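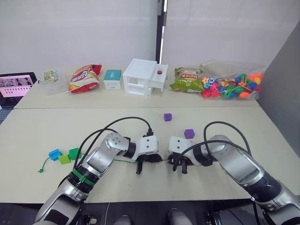 Section 4: Setting up the threading table

By now you should have the box unpacked and the lids sorted (that was section 3, and if you skipped it, go back, I'll wait). Now for the bit I enjoy most, getting the table ready and putting the first few blocks on the string.

I've set this activity up more times than I can remember, on kitchen tables, on a hall floor, once on an ironing board. It wants a flat top and a bit of elbow room. Everything else you can fudge.

4.1 The table

1. Choose a table with a pale, plain top if you have one. A green string on a patterned cloth is a misery to find.

2. If one table feels cramped, push a second one up against the far side of it. Two that match are lovely, but any two of the same height will do. I use a pair of Imhof folding tables and they line up nicely once the feet are wound down.

3. Run your hand over the join. If there's a step, wind the feet up or down until it's gone.

4. Wipe both tops and dry them properly.

Note: the join is a terrible place for string. It slips into the gap, the plastic tip goes after it, and then you're on your knees with a torch. Work on the front table and keep the back one for storage.

4.2 What goes where

5. Put anything you're not using yet in a row along the back. Toys, household bits, the pots for the next activity, whatever you've got out. I like having it all in view, but it needs to be out of elbow range!

6. Tip out only the blocks you want for this round. The full Gila tub holds 181 pieces and I promise you don't want all of them rolling about at once.

7. Spread the blocks over the front table with gaps between them. A couple of purple cubes set well apart are much easier to pick up than a heap.

8. Turn each block so you can find the hole without lifting it. On the cubes the hole goes straight through, so any side with an opening will do.

Caution: the blocks and the string are both unsuitable for children under three. The blocks are small enough to swallow and the string is long enough to tangle round a neck. Pack everything away if you leave the room, even just to put the kettle on.

4.3 The string

9. Unwind the string completely and lay it across the table from left to right. Don't work from the coil. It looks tidier, but every block you add puts another twist in it.

10. Check the tip. The string has a small plastic tip like the end of a shoelace, and if yours has split, trim it off and wrap the end tightly with a scrap of clear tape – two turns, no more, or it won't go through the hole.

11. Decide what's going to stop the blocks falling off. For a quick go you can simply leave a good tail. For anything you want to carry about, tie a fat double knot behind the first block. The Plelerus string is a bit slippery and a single knot works loose.

Note: if your string came tightly folded, let it hang over the back of a chair overnight. I used to iron mine. Please don't iron yours.

4.4 The first blocks

12. Pick up the string a short way back from the tip, leaving just enough poking out to pass through the block. Too much and it flops.

13. Hold the block still and bring the string to it. People nearly always try it the other way round, or wave both hands about at once, and then it takes ages.

14. As soon as the tip shows on the far side, take hold of it there and let go of the near side. That swap is the whole skill really, and it's the bit worth practising slowly.

15. Pull the string through and slide the block along towards the tail. Don't haul it, a steady pull is plenty.

16. Do two more. I generally start new people off with three blocks, say a light blue, a lime green and a darker green, and then we stop and have a look at it.

17. Lay the threaded part flat on the table with the blocks a little spread out. If the string between them curls up, it's twisted, so let the free end spin until it settles.

Once three feel easy, follow one of the Prokport pattern cards (they're in the flat envelope, under the lid). Card 23 is the one I'd go for first. It has two greens next to each other, and telling those apart in poor light is harder than you'd think, so put a lamp on.

4.5 If it goes wrong

The string won't go through: look down the hole for a bit of moulding left inside. A cocktail stick clears it.

Blocks slide off the far end: your tail is too short or your knot is too small. Leave 40 cm of tail if you aren't knotting.

The string keeps rolling off the front edge: move the whole lot further back, and lay the loose end across the table instead of towards you.

Shopping for spares: string comes on a 2000 cm reel, and I cut mine into lengths and keep them in an envelope with the cards.

Packing away is in section 5. Take the blocks off the string first, please, even if it looks nice.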